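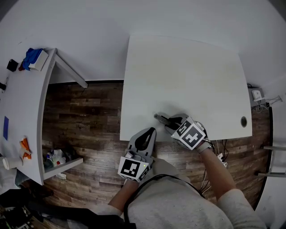
そんなお金があるなら給食のプリンを増やしてほしい、という感想が読者のひとりから届いた。前回、ロボットの工房Fotanoの予算は255万円だと書いたからだ。気持ちはよくわかる。プリンなら食べればなくなるが、ロボットは置き場所まで取る。

というわけで今回は、ロボットの「買い物」の話をしよう。合体も変身もしない。出てくるのは見積書(みつもりしょ)と電源タップである。

■ 最初に買うのは、腕ではないかもしれない

ロボットと聞くと、まずは大きな腕がほしくなる。おとなも同じで、カタログを開くと腕のページばかり見ている。けれど、腕は買っただけでは何もしてくれない。物のつかみ方を知らないからだ。箱から出したばかりの腕は、とても高い文鎮(ぶんちん)と思っていい。

つかみ方を教える方法のひとつが、人間が道具を手に持って、先にやってみせることだ。写真の人が両手で使っているのは「グリッパー」、つまり物をはさむ道具で、右手のほうは金属のような灰色の細長いものをはさんでいる。道具についた白黒の四角いもようはマーカーといって、こういう目印をカメラで見ると、道具がどこにあって、どちらを向いているかを計算しやすくなる。

そうして集めた動きの記録が、あとで腕の教科書になる。教科書を先に作るのなら、腕はあとから買ってもまにあう。腕のページを見ていたおとなには、少しつらいお知らせだ。

■ 見積書を読んでみよう

見積書とは、「買うといくらになりますよ」とお店が書いてくれる紙のこと。Fotanoには、こんな数字がならんでいた。

手持ちのグリッパー 左右ひと組 30万円
計算用のコンピューター 50万円
Cordierの腕 1本 66万円

ぜんぶ足すと146万円。255万円から引くと109万円あまる。すばらしい。では腕をもう1本、と言いたくなるところで、いったん紙をうらがえしてほしい。小さな字で「送料、取りつけ、保証は別」と書いてある。見積書の大事なことは、なぜか小さな字で書かれる決まりらしい。

腕を2本にすれば、台もじょうぶなものがいる。つなぐケーブルも、止めるボタンも、もうひとつずつ増える。犬を飼うときに、犬のねだんだけを調べる人はいないと思う。えさと注射と、かじられるスリッパのことも考えるはずだ。

■ だれもほしがらないけれど、ないと困るもの

予算の表には、つぎのようなものも書いておく。

・机。物を落とさずにすむ広さがあること
・電源タップと延長コード。「うちにいっぱいあるよ」と言う人ほど、当日持ってこない
・ケーブルをまとめるバンド
・つかむ練習に使う、こわれてもいい小物
・すりへる部品のかえ。指先は消しゴムみたいなもので、使えばへる
・それを動かす人の時間

最後の「人の時間」が、いちばん忘れられやすい。動きの記録を集めるには、同じことを何度も何度もくりかえす。つかむ、置く、もどす。またつかむ。ロボットを楽にするために、人間がロボットみたいに働くわけだ。おかしな話だが、それもちゃんと仕事なので、お給料と休けいを予算に入れる。おやつ代まで入れるかどうかは、意見が分かれる。

■ 買う、借りる、待つ

お金の使い道は「買う」だけではない。

Ruramthorpeにある工房では、腕を買わずにJovhamから借りている。こわれたときは取りかえてもらえるし、合わなければ返せばいい。そのかわり、何年も借りつづけると、買ったほうが安かった、ということもある。図書館で同じまんがを毎週借りている人には、うなずける話だと思う。

「待つ」という手もある。新しい型がもうすぐ出るなら、古い型が安くなるかもしれない。ただし、新しい型はいつでも「もうすぐ出る」ものなので、待っているうちに自分がおとなになってしまうこともある。

Fotanoは、先にグリッパーとコンピューターを買い、腕は4月になってからあらためて決めることにした。つまらない決め方に見える。けれどその間に記録を集めておけば、どれくらい重い物を、どれくらい遠くまで運びたいのかがわかってくる。それを知らずに腕をえらぶのは、足のサイズを測らずに長ぐつを買うのに似ている。

■ 自分でもやってみよう

ロボットを買わなくても、予算の表は作れる。紙を1まい用意して、まんなかに線を引く。左には「ほしいもの」、右には「それを使うのにいるもの」を書いていく。ゲーム機でも、自転車でも、金魚でもいい。

たいてい、右のほうが長くなる。長くなったら、ねだんも調べて書きこもう。わからないところは「?」のままにして、あとでお店の人にきく。おうちの人に見せるのは、右がうまってからにしたほうがいい。左しか書いていない表は、これまで何まいもボツになってきた。

ところでプリンの件だが、給食の予算とロボットの予算はもともと別のさいふなので、Fotanoが腕をあきらめても、プリンは1こも増えない。増やしたい人は、給食のほうの表を作ってみてほしい。冷蔵庫とスプーンを右に書くのを忘れずに。

(2024年2月28日 けいさい)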